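The program wanted 80 good examples before the end of 19 Dec 2024, and Aicha Shawky had 67.

She put on the headset again. In Hinovside, the simulated house, it was never evening. The green door stood in its place, and the purple panel had the same soft light as in October, when Zalov hired her to teach the robot by moving her own hands.

She saved some views beside her notes.

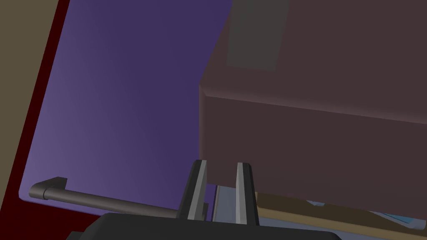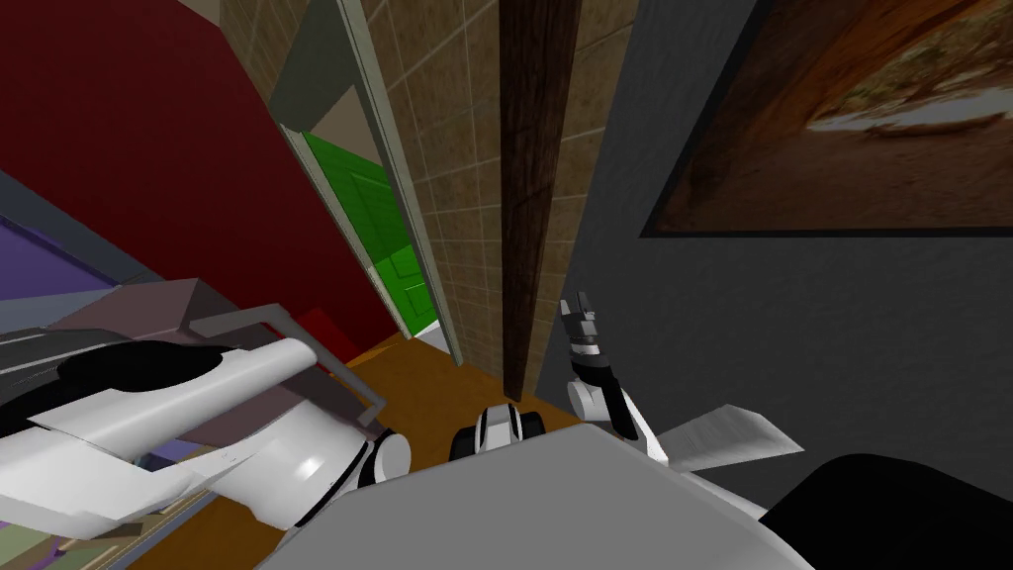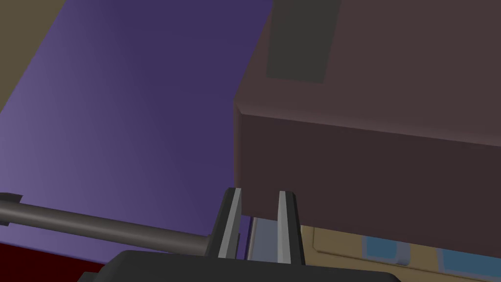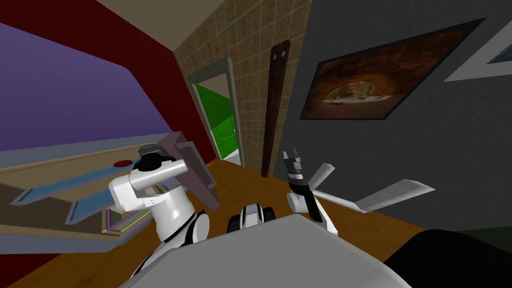
"Do not correct yourself so much," her supervisor had written. "The model learns also your doubt."

Aicha thought about this for a long time. Her mother had taught her to fold bread the same way, with two hands over her hands, and her mother had doubted everything. The bread was good.

She began number 68. Her left hand closed on air, and in the other house the gripper closed too. She waited a moment, as she always did, and she did not delete the waiting. Then she pressed save and asked for the next one.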